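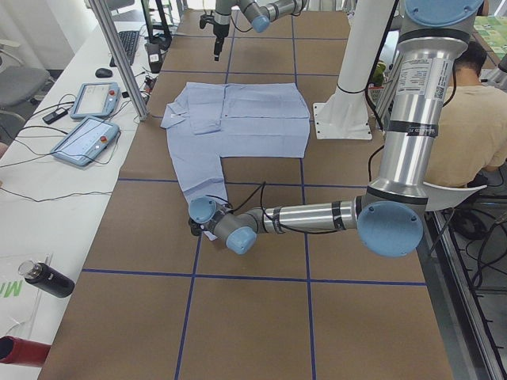

Minutes, Prerkside data group, April 17, 2021

Present: Graham Sowerby (chair), Dennis Horrocks (notes). Apologies from the Serkari side.

1. Shirt folding set. Dennis reported 3,498 episodes recorded, of which 228 are marked for review. Most of those are sleeve errors. Graham asked that operators grip the long sleeve at the cuff, as with the light blue button-up, and keep the body of the shirt flat on the taped grid while the sleeve is moved. Agreed. Operators should also note the starting grid section for each episode — the March batch left this out.

2. Training split. The first model will use 2,000 episodes. Graham wants 30 held back per garment type. Dennis thinks that is low for shirts with collars. Left open.

3. Labels. Grurko's labeling tool still drops the last step when a fold is stopped early. Dennis to send them the logs.

4. Garments. More dark shirts needed, and some short sleeves. Graham to order.

5. Any other business. Sjögren visit moved to the afternoon. Operators to be told.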